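Re: [homework-list] Will the folding go to machines?

Hatem Kamel wrote:
> Does Plolum still need us once the arms learn to fold?

Dear Hatem, and everyone, 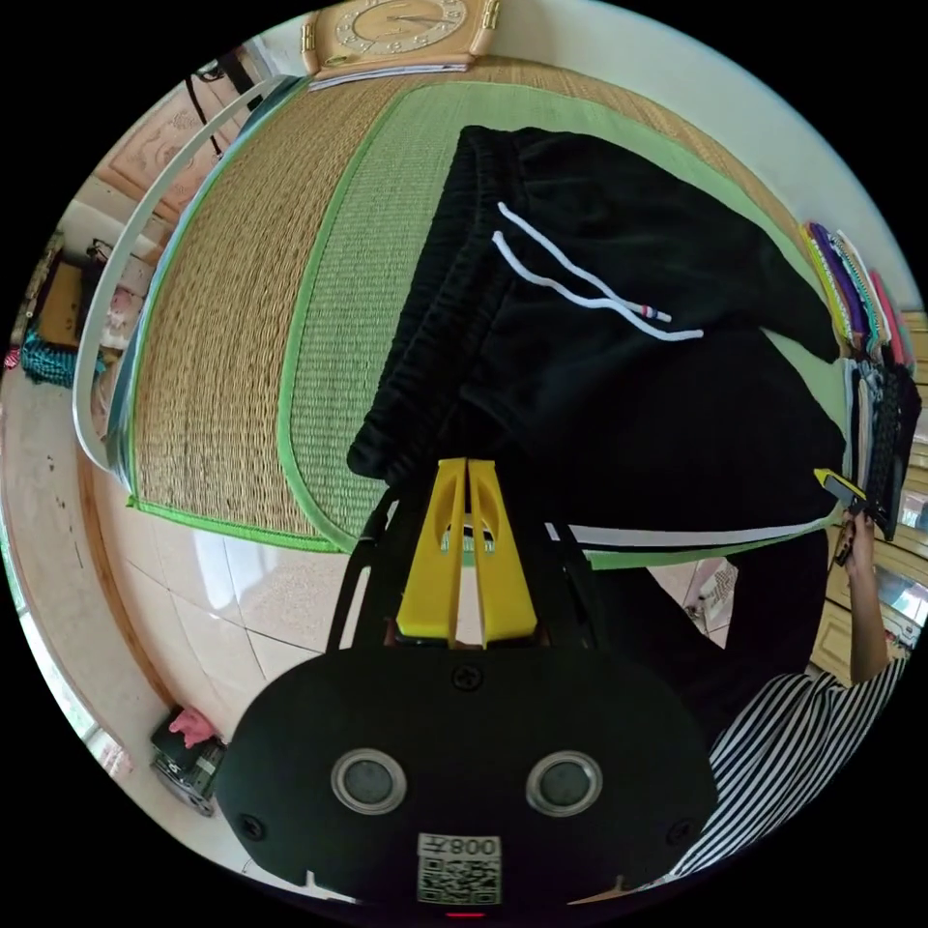
1 min read

I've been meaning to answer you properly! Folding with grippers is slower than by hand, and my wrists noticed, but I do like working at home.

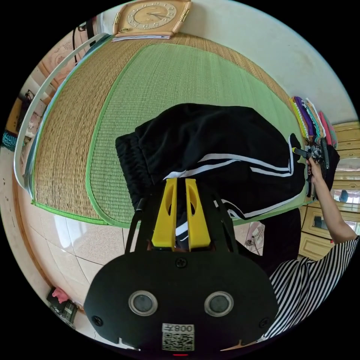
Marras kept all 29 of us on, bless them, and in February some moved over to checking. 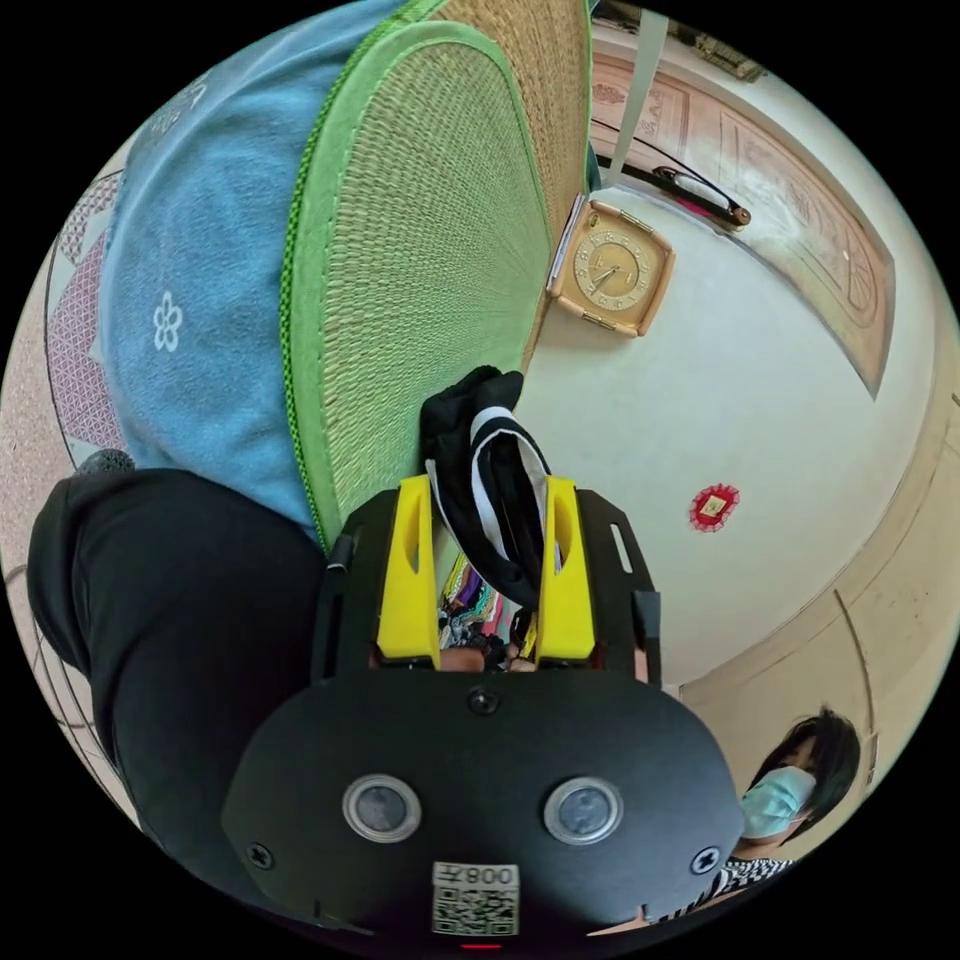 So I'd ask about training hours before worrying.

Love to all at Resto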